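首页 > 教程 > 手持夹爪 > 操作规范
搜索 请输入关键词

入户采集前的夹爪检查与交接步骤

适用于Undar项目各小组。2018年9月12日修订,修订人Jeanine Meijer。

1. 进门先登记设备编号。编号以机身标签为准,手抄一遍,再扫码核对。两者对不上时停用,联系Faisal Lodhi换机。

2. 检查两根指片。轻轻合拢再松开,看有无歪斜、裂纹,固定螺丝是否松动。螺丝只用手动螺丝刀拧,不要用电批。

3. 擦镜头和传感器开口。用干的无绒布,从中心往外擦。酒精只能擦外壳。

4. 开机后等指示灯稳定,再做一次空夹。空夹数据单独存放,不并入正式任务。 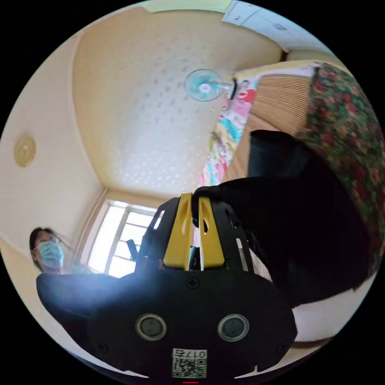
5. 递交设备时,接手的人握稳外架并口头确认,对方才能松手。不要捏着指片递。

6. 室内有其他人时,先说明正在录制,征得同意后再开始。住户要求停止,当场停,已录的部分按Samwood表格登记删除。

7. 每段任务不超过100秒,超时分段。一块电池大约录38段,电量偏低时录完当前段就换,不要中途拔。

8. 离开前把动过的物品放回原位,填写交接单。异常情况写清任务号,例如“任务2503,右指片打滑”,不要只写“有问题”。

交接单当天上传,纸质件由Rimantas Baranauskienė统一归档。7月以前的旧版表格不再接收。

标签:手持夹爪 数据采集 安全规范
阅读 3423 评论 2 分享到微信 微博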